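Rekovura Teardown Cell Working Group
Minutes of meeting, 2021-05-05
Egan site, with remote link to Hotcombe

Present: Úna Mulligan (chair), Deirdre Ó Ceallaigh (minutes), cell operations, maintenance, electrical safety, Hotcombe receiving
Apologies: purchasing

1. Minutes of the previous meeting

Accepted with one correction. Under item 4, "tool change" should read "tool check". The action on spare finger screws is closed. The action on operator sign-in at Hotcombe stays open.

2. Rules for the work surface and the preparation of units

The group went through section 2 of the draft operating rules for robotic disassembly of desktop computers. The section applies to tower units presented on their side with the opening upward. Laptops and all-in-one units remain outside the rules until the October revision.

Clause 2.1 (unit disconnected from supply before it enters the cell) was agreed without change. Electrical safety asked that the check be signed by the person who made it and not by the shift lead on their behalf. Agreed.

Clause 2.2 (unit label scanned before opening) was agreed. Hotcombe receiving reported that 798 units were logged in the last period and that 97 of these arrived with a damaged or missing asset label. A temporary label is to be applied at receiving. The cell operator is not to create one.

Clause 2.3 (placement of removed panels) took up most of the discussion.

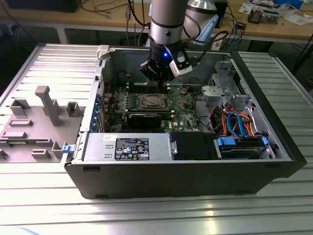
Placement of removed parts is covered in the draft by a single sentence, "parts shall be placed clear of the robot", which maintenance considered too loose to audit. The rule needs to name a zone, state whether a part may share the slatted table with the unit, and cover parts that are not flat. A side panel set down beside the tower with its inner face up can present a raised post on the molded insert, and the path planner in Flikinlow currently treats a panel as a flat sheet. Either the panel goes inner face down or the height entered for the zone must allow for the tallest feature. Operations preferred the second option, as some inserts do not sit level when turned over. The chair asked for wording that permits both, with the height entry mandatory in either case.

The clearance figure was set at 60 mm above the highest point of any part in the zone. The figure applies to lateral moves. Vertical approach over the chassis is covered in section 3.

Clause 2.4 (internal cables) was reworded. Power and data leads lying across the chassis are to be moved out of the approach path by hand before the cycle is armed. Where a lead cannot be moved without unplugging it, the operator records the connector in the log. Cutting of leads is not permitted at this station.

3. Approach and contact at the board

Section 3 sets limits for work near the processor socket, the memory slots and the coin cell. The draft had one force limit for the whole board. Maintenance tabled a proposal for three classes of contact:

Class A – no contact intended. Capacitors, chokes, pin headers.
Class B – contact permitted at reduced speed. Slot latches, socket lever, retention frame.
Class C – grip permitted. Memory modules, expansion cards, coin cell after release.

The classes were accepted in principle. Force values are to be proposed by maintenance and entered as a table in annex B, so that they can be revised without reissue of the main text.

It was noted that class A and class B parts are often close neighbors. On boards where the socket lever lies over the ends of the memory slots, a finger sent to one may touch the other. The draft now requires the task to name both parts, and the lower of the two limits applies.

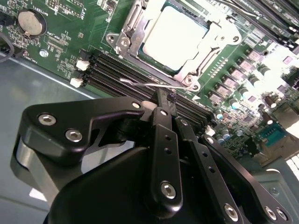

Úna Mulligan objected that a lower limit does not help if the operator has no agreed point at which to stop the cycle. She asked for a defined hold position above the board, reached before every class B contact, where the arm waits for confirmation. Operations replied that a hold before every contact would add time to each unit and that operators would come to confirm without looking. After discussion the hold was kept for the first class B contact on each unit and for any contact after a fault. Later contacts on the same unit may run without it. Mulligan asked that her preference for the stricter rule be recorded.

Clause 3.5 (lighting) is new. Bright metal at the socket can wash out in the wrist camera view to the point where edges and markings are not readable. The rule will require a check of exposure at the socket before the first unit of each shift. If the edges of the heat spreader cannot be told from the retention frame, the lamp is to be turned or dimmed. Raising the camera is not an accepted correction – it changes the calibrated offset.

Clause 3.6 (coin cells) was carried over from the manual procedure. The cell is to be removed before any work that flexes the board. It goes into the insulated tray, one layer deep. Electrical safety will check whether the tray in use at Hotcombe meets the wording.

4. Identification of reference points

Flikinlow locates the board from fixed features. The draft listed the socket frame and the board screws. Operations asked that printed labels be allowed as secondary references, given that they are legible on most units even when the socket area is too bright. Examples put forward were the battery, debug header and hard drive fan labels.
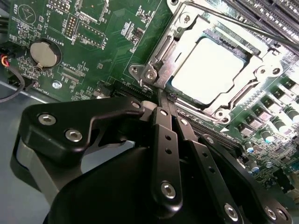

Gripper below the socket, with "BATTERY1", "DEBUG" and "FAN_HDD" legible on the board.

The group agreed that a printed label may confirm a position found by another method. It may not be the only reference for a contact of any class. Label position differs between board models and the text is not guaranteed to be beside the same component. The rule is to state a minimum of two physical features, one of them a board screw.

Maintenance reported that in the last trial set the two-feature method gave an accepted position on 96 units. The remainder were handed to manual disassembly under clause 5.1. The trial report is filed with the draft.

5. Inspection of fingers and fasteners

Draft clause 6.2 called for weekly inspection of the gripper. Changed to the start of each shift. The check covers the hex screws on the finger plates, play in the linkages and the condition of the fingertips. Paint marks across screw heads were suggested and will be tried at Egan only. A loose screw found during a cycle is a stop condition and the chassis is to be searched before restart if any fastener is missing.

Hotcombe asked whether a replaced finger requires full recalibration. Maintenance: yes, including a like-for-like replacement.

6. Actions

6.1 Ó Ceallaigh – reissue clause 2.3 with zone height entry and both panel orientations.
6.2 Maintenance – force table for annex B.
6.3 Operations – wording for the hold position, first contact and post-fault.
6.4 Electrical safety – tray check at Hotcombe.
6.5 Hotcombe receiving – temporary label format, to be agreed with operations.
6.6 Mulligan – circulate draft revision for comment.

7. Any other business

The emergency stop sign at the Egan entrance is to be replaced with the larger version. Purchasing to be informed.

Next meeting to be called by the chair when 6.2 and 6.3 are complete.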